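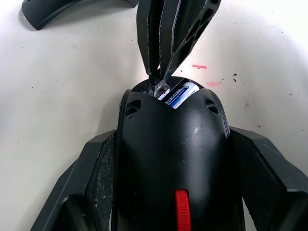 4.3 Falhas na abertura do compartimento da bateria

A célula de desmontagem instalada em Ornley foi avaliada com 40 dispositivos de carcaça preta, recolhidos entre janeiro e o início de março. Em 30 deles a tampa foi aberta e a bateria ficou acessível à ferramenta de extração. Nos outros 10 o ciclo foi interrompido pelo operador ou pelo limite de força.

A falha mais frequente é a ruptura do plástico junto à dobradiça. A Figura 2 mostra um destes casos, visto pela câmera do punho: a tampa está levantada, a bateria cilíndrica continua no compartimento e, à esquerda dela, no ponto onde a tampa encontra o corpo, nota-se um fragmento esbranquiçado e rachado. A carcaça permanece firme entre os dois dedos da garra. Não consideramos, portanto, que o escorregamento da peça seja a causa principal deste grupo de falhas.

A nossa hipótese é que a trajetória de abertura, programada como um arco de raio fixo, não coincide com o eixo real da dobradiça. O erro é pequeno, mas o controlador Natar compensa o desvio com mais força, e esta força chega à dobradiça como esforço lateral. O modelo de contato de Nutsugah e Golob prevê o mesmo efeito para tampas compridas.

A ruptura tem também uma consequência de segurança. Um fragmento solto pode entrar no compartimento e ficar entre a bateria e a ferramenta metálica - situação que o sistema de visão não detectou em nenhum dos ensaios. Por este motivo, desde 10 de março de 2020 a extração só começa depois de uma confirmação manual, e o limite de força na fase de abertura foi reduzido.

Figura 2. Dispositivo preso na garra, com a tampa aberta e dano visível na zona da dobradiça. Vista da câmera do punho.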